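Listska

A controlled word list for stockroom and workshop labels, with the label records it was drawn from. Maintained by Đạt Âu.

Contents

terms.csv: 344 preferred terms, one per line, with scope note and parent term
variants.csv: spellings and local names mapped to a preferred term
labels.csv: 3,000 label records, transcribed as written
rules.txt: word order and punctuation rules
CHANGES.txt: history

All files are UTF-8 with Unix line endings. Fields are separated by semicolons, as commas occur inside labels.

Source

Labels were copied from shelf cards and drawer fronts at two sites, Ondell and Nolte. Ondell cards are mostly typed. Nolte cards are handwritten and use more abbreviations. Where a word could not be read, the record has a question mark in square brackets and the legible flag is set to 0. Prices, supplier codes and personal names were removed before transcription was checked.

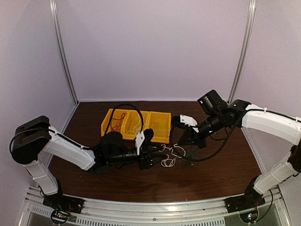

Each record in labels.csv has 7 fields: id, site, text, head, qualifiers, legible, note. The text field keeps the original capitals and spelling. The head field holds the preferred term for the item and must match a line in terms.csv. Records with no suitable term have head set to NONE and should be left out of any match count.

Word order

The head noun comes first, then colour, then size or thickness, then condition. Qualifiers are separated by a comma and a space. Plurals are used only for things stored in sets.

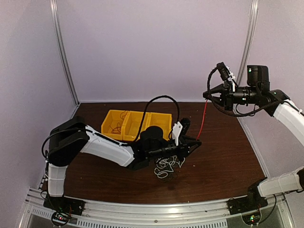 Thickness is the least consistent qualifier in the source labels. Ondell gives a measured diameter where one was known; Nolte uses thin, medium and thick with no stated limits. Listska keeps both and does not convert between them. The cable held between the two grippers has no measurement to go with it, so its entry reads "cable, red, thin". "Red lead" and "thin red wire" are both recorded as variants of labels of this sort, although "lead" also maps to the metal and needs the parent term to settle it.

Known problems

"Tie" and "strap" overlap. Merging them was tried in February and reversed, as Nolte uses "strap" for webbing only.
Some 20 records use "grey" where the item may have been silver. They are left as written.
Variants with a trailing full stop are not normalised.

Use with Clivari

The Clivari import script reads terms.csv and variants.csv directly. It ignores scope notes. Run it with the strict option to stop at the first unmatched head; without it, unmatched rows are written to skipped.csv.

Changes to preferred terms should come with at least one label record that uses the word.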